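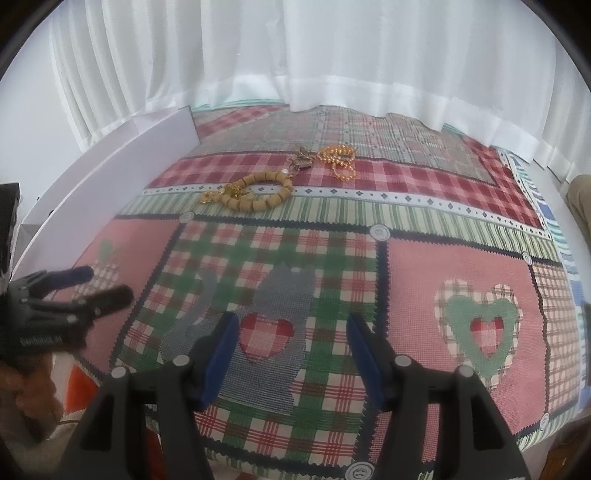 Todik hand-held gripper, second version

We have had the Todik for 2 months, using it to record picking jobs for a small sorting arm. Small jewellery is what we bought it for, so most of our time went on chains, bead bracelets and charms laid out on patterned cloth.

The blue pads are the best part. They hold a round bead well and don't mark it. Fine chain is harder – you need to come in low and close slowly, and a stitched seam or button under the fingers will throw you off. Nattawut Chaiyaporn got the knack in an afternoon. I took longer.

The view is very wide, which helps with finding things but bends straight lines near the sides. Allow for that in your software.

We have logged 3,000 picks and replaced one pad. Spares come from Zotach in packs of 50, far more than we need.

Yu-ting Pan, July 2019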